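Accueil | Projets | Rapports | Partenaires | Contact

Catégorie : Suivi de projets / Robotique de service

Projet Plutamden – Rapport d'avancement à l'attention du fonds Valderrama
Période close en novembre

1. Rappel de l'objet

Le projet Plutamden, conduit par le laboratoire Vunley avec l'appui technique de la société Skurnasus, porte sur l'apprentissage de gestes d'entretien par démonstration. Un opérateur exécute la tâche à distance au moyen de deux bras ; les trajectoires enregistrées servent ensuite à l'entraînement des modèles de commande. La convention prévoit la constitution d'un corpus de 1000 démonstrations exploitables pour la première tranche.

2. État d'avancement

À la clôture de la période, 1458 démonstrations ont été enregistrées. Après relecture, 600 ont été retenues et versées au corpus. Les rejets proviennent pour l'essentiel de prises interrompues et de défauts de synchronisation entre les deux bras, concentrés sur les premières semaines. Le protocole de téléopération a été révisé en conséquence : l'opérateur marque désormais un temps d'arrêt avant chaque passage d'un bras à l'autre.

Le dépoussiérage du plan de travail constitue la tâche la plus exigeante du lot. La souplesse des fibres rend l'effort de contact difficile à apprécier à distance, et les opérateurs signalent une fatigue sensible au-delà de 20 prises consécutives. Cette valeur a été fixée comme plafond par séance.

3. Difficultés et mesures prises

La livraison des pièces de rechange pour les doigts de préhension a été retardée, ce qui a conduit à reporter les essais de pliage. Le budget de la tranche n'en est pas affecté. Le laboratoire sollicite toutefois l'accord du fonds pour décaler le jalon correspondant à la période suivante.

4. Prochaine période

Les travaux porteront sur l'achèvement du corpus de dépoussiérage, puis sur un premier entraînement évalué au laboratoire. La grille d'évaluation sera transmise au fonds avant le début des essais.

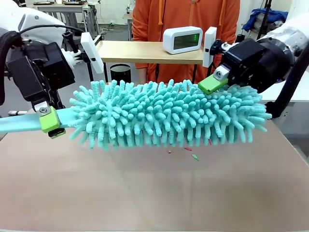
Les 400 démonstrations restant à produire seront réalisées selon le protocole révisé. Un état des prises retenues sera joint au prochain rapport.

Contact | Mentions légales | © Laboratoire Vunley | Haut de page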